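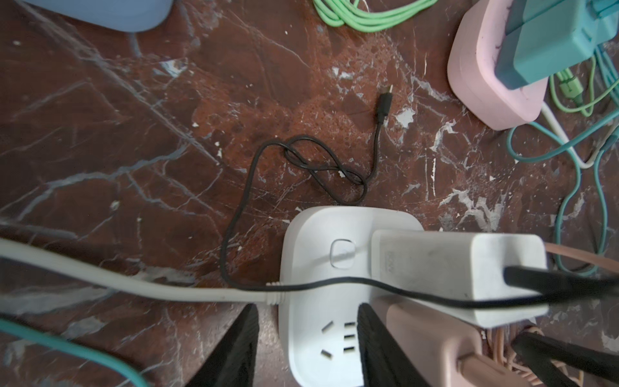 ## How does a film get its sounds?

Many of the sounds in a film are added after the filming has finished. The people who make them are called Foley artists. They watch the film on a screen and copy each footstep, rustle or creak at the same moment.

Two halves of a coconut shell can sound like a horse. Squeezing a bag of cornflour can sound like walking on snow.

In the children's film *Saker*, the Foley artist Ningsih Mandagi made 145 sounds. The dragon's wings were an old leather coat, shaken quickly.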